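Lab 4 notes: comparing two controllers on the same arm (simulation)
Intro to Manipulation, Saturday section, 18 March 2023
Notes typed up by Yu-na Kwak, tell me if I got something wrong

Quick recap from last week. Same arm, same fingers, two controllers. Altalon = position control, stiff. Skudo = impedance, soft. Grip force setting is the same for both so leave it alone. Last October's group changed force and controller together and then couldn't say which one mattered.

1. Loading the scene
Use the bedroom one. Do not use the empty table scene from Lab 3, it's too easy and both controllers look the same. Seed is 122. Check it before you run, the launcher goes back to its own default every time you close it (yes, annoying).

2. Rigid object runs
Small gray block first. Fingers pointing down, close, lift a little, hold. Watch how near the bed edge you are and mind the bowl. The X-wing model takes up a lot of the bed so plan the approach from the other side, the laser barrels are thin and the collision mesh on them is poor. 12 runs with Altalon, 12 with Skudo. Log fingertip gap at close and again at the end of the hold.

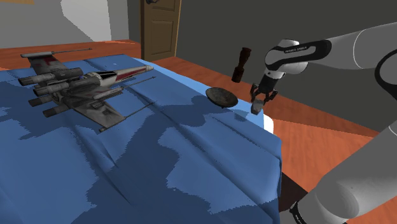
3. Cloth runs
Harder. Wrist view is the one you want, outside view won't tell you if a finger is on the fabric or just next to it. Things to write down each run:
- which finger touches first
- does the cloth bunch or slide
- what else moved (anything stacked nearby counts!)
- controller error at contact, from the log not by eye

Dark blue cloth hanging down in the wrist view hides a good part of whats behind it. Benedikt's point in class: if you can't see the target, don't call the run a miss, mark it "occluded" and keep the log. 13 cloth runs per controller, the first is a warm up and doesn't go in the table.

Stiff controller tends to push through the fabric into the surface underneath. Soft one gives, but then drifts sideways a bit. Neither is "better", say which one you'd pick for which object. 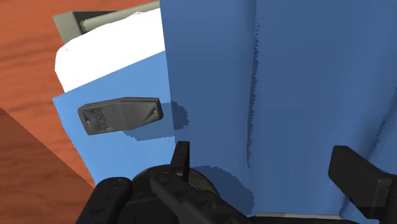 Can we raise the grip force if the cloth keeps slipping out?
Keep it where it is for the graded runs. A slip is a result, so log it. If you want to try a higher force afterward do it as a separate set and label it.

4. What to hand in
One table, one plot, half a page of text. Plot = contact error against time, both controlers on the same axes. Raw logs go in the Karnano folder under your group name. Questions about the plotting script go to Aurelia Hauser, grading questions to Silvan Camenzind.

Next week: same runs again with the Gosselin fingertips. Read the fingertip friction section first.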